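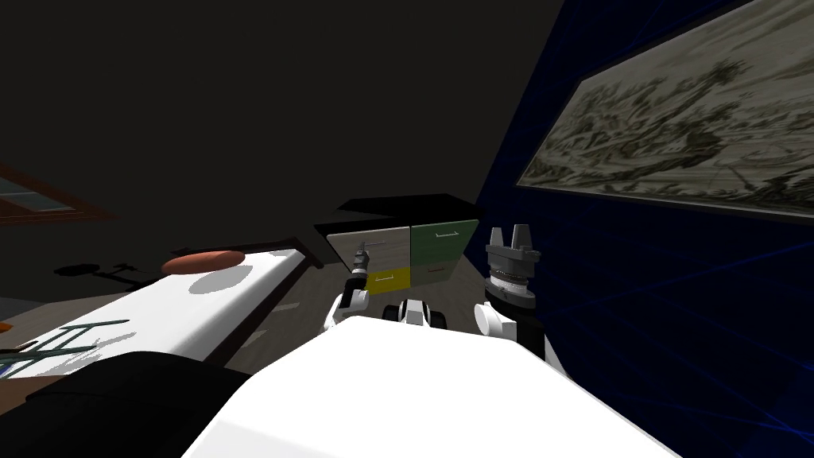
Home | Contents | Chapter 5 | Chapter 6 | Index

Chapter 6: Can It Put the Socks Away?

I've been asked this at every dinner party since I started teaching — when do I get a robot that tidies the bedroom? My answer is still "not this December." Pulling a drawer open sounds like nothing, but try it in slow motion some time! You find the handle, you pick a grip, you step back so the thing doesn't hit your shins. Lanying Cui, who taught me most of this, had our class write out every move and I got to 70 before I quit.

Simulated rooms let us practice all that cheaply (no shins involved). Handles are one kind of trouble. Flat things on the floor are another, and a picture frame gives two fingers very little to get hold of. 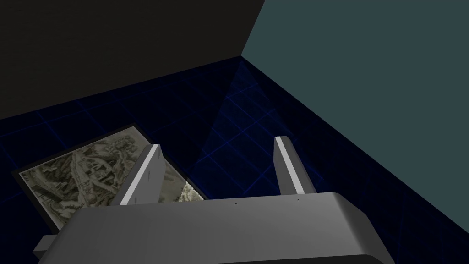
6.1 What Counts as a Chore

Let's start with the drawer, and with what "done" would even mean.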